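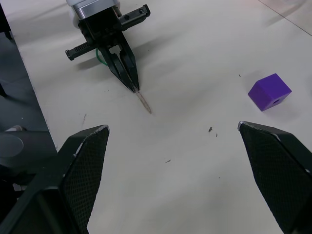 TROUBLESHOOTING AND SAFETY

Section 8. Faults During Two-Arm Threading Tasks

Applies to: Lemura two-arm bench cell, control software 5.2
Revised April 2023

8.1 Purpose

This section describes what the operator must do when the cell stops during a threading task, in which one arm holds a stick and a block or shaped piece with a center hole is placed on it. The two faults covered are Code 148 (side load at the wrist) and Code 300 (grip position not reached). For all other codes, refer to the Teltetti controller handbook.

CAUTION: A stopped arm may still be applying grip force. Do not place fingers between the two grippers until the status lamp is steady amber and the drive switch is locked in the OFF position.

8.2 Code 148: Side Load at the Wrist

Code 148 is raised when a stick and a piece are joined while the two arms are out of line. Thin wooden sticks can bend under this load and may break without warning. Eye protection is required.

1. Press the stop button on the operator panel. Do not use the pause command.
2. Wait for the steady amber lamp.
3. Lock the drive switch and remove the key.
4. Look along the stick from the side of the bench. Note whether it is straight or bowed.
5. If the stick is bowed, support the piece with one gloved hand and turn the manual release on the holding arm one quarter turn at a time.
6. Remove the stick and discard it. Do not return it to the supply tray. 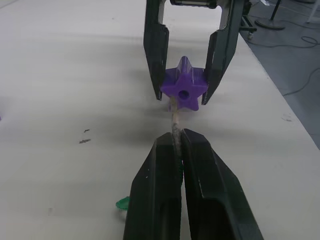
Figure 8-2. Purple star and wooden stick between the upper and lower grippers.

NOTE: An open gripper close to the sides of a piece can look closed from the operator's position. Check the finger gap from directly above before using the manual release.

7. Run the alignment routine (Menu 58) with both grippers empty. If the routine fails twice, take the cell out of service and contact Papadopoulos Field Support.

8.3 Code 300: Grip Position Not Reached

This code is raised when the fingers meet resistance before or after the expected width. Pieces with a lobed or ridged outline are the usual source, as a small rotation changes the width between the grip pads.
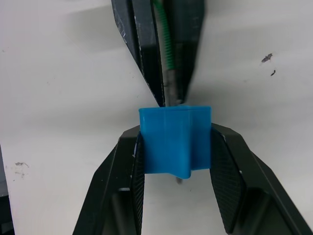

Before clearing the code, confirm that both pads bear on the sides of the piece. If a pad bears on a ridge alone, lock out the drives, release the piece by hand, and restart the task from the pick step. Check that any cable on the opposite arm is clear of the fingers before power is restored.

Inspect the grip pads for lifted corners and embedded splinters. Replace pads in pairs, using part 532 only.

8.4 Reporting

Record each Code 148 stop in the cell log, including those cleared without damage. Reports of injury or of unexpected arm movement must be sent to the Fukavholm safety office before the cell is used again.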